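An afternoon at the Grallow open day

10 May 2025

My cousin Nazanin Babaei works in the office of a company called Grallow, and in April she sent me a message that they would open their workshop to visitors. I am not an engineer. I teach sewing and alterations to adults, and I know robots mostly from films. But she wrote that it was free and there would be good coffee, so I took the number 40 bus to the last stop and walked the rest, past the tire shop and the grey church.

The entrance was a little hard to find. I went first into the wrong building, where a very polite man from a firm named Escobar, which sells flooring, showed me the correct door. At the desk I got a sticker with my name, spelled wrong, and a sheet of paper with the program. There were 22 people in my group. Some were students, and there was one family with two boys who asked better questions than the adults.

We began in a big room with chairs. A woman explained the main project of the company, which they call Wedumis. The idea is that a robot should learn ordinary kitchen work, like putting food away, from the movements of people. I had imagined that somebody writes in the computer "go left, go down, close the hand". This is possible, she told us, but for a kitchen it becomes very long, as every container and every shelf is different. So they prefer that a person does the job many times with the same kind of fingers that the robot has, and the movements are recorded.

Then we went to see the work itself, and for me it was the best part of the day. The lights are on the table and there are dark curtains at the sides, so it felt a little like a small theatre. The task was to handle plastic food containers beside a white wire rack, the sort of rack that I also have in my cupboard for plates. 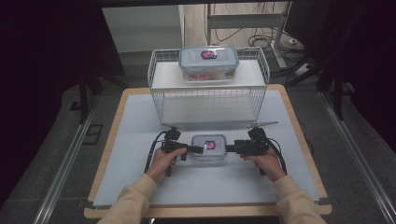

One gripper at each end of the small container. The bigger one is on the shelf behind.

You hold one gripper in each hand. Your own fingers do not touch the container at all, and I think this is why everybody looks so serious when they do it. The cables hang from the grippers and you must learn not to think of them.

After the first turns, our guide asked who wanted to try. I am usually the person who looks at her shoes in this moment, but Nazanin pushed me gently from behind, so I went.

It is more difficult than it looks. With my hand I know how strongly I hold a thing, I don't need to decide it. With the gripper I had to look all the time. My first container turned like a fish and fell back on the table with a loud noise, and one of the boys laughed (he was right). The guide told me to come from both sides at the same speed and to wait one moment before lifting. The second try was better. On the third I had it in the air, and I was as proud as when I set my first zipper.

What I liked was how patient they were. The guide said that a failed try is also kept and marked, and that slow and calm is worth more to them than fast. I say the same words to my students at the sewing machine almost every week! She also told us that for this one table they had already saved 675 recordings. I asked if it is boring. She thought about it and answered that the first hour is fun, the second is boring, and after this you begin to notice small things, for example that you always tilt the left hand a little.

The lid is a subject by itself. A lid is thin, it has a rim, and it likes to slide under things or lie at an angle where you cannot reach the edge. At home I never thought one second about this. One of the students wanted to know why they don't choose easier objects, and the answer was that people at home don't have easier objects.

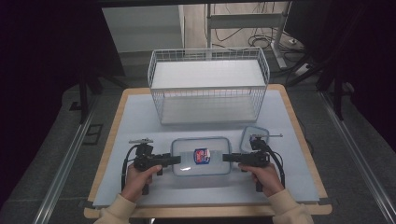
Coffee, questions and the way home

The coffee was good, as promised. There was also a lemon cake from Nillell, the bakery near the station, and I took two pieces. In the question time an older man asked when such a robot will be in his kitchen, and how much it will cost. They did not give him a year or a price. I thought this was fair, but he looked disappointed and went back to the cake.

I asked if a robot could one day fold a shirt with a collar. The guide made a face and said that cloth is much worse than plastic, because it never has the same shape twice. So I believe my work is safe for some time — my students will be glad to hear it, or maybe not, as many of them hate folding.

The visit took longer than the program said and I missed my bus. Nazanin drove me home, and we talked the whole way about our grandmother's kitchen, where no lid ever matched any pot. They plan another open day, with places for seven people only, who can stay at the table for a whole morning. I have put my name on the list, with the correct spelling this time.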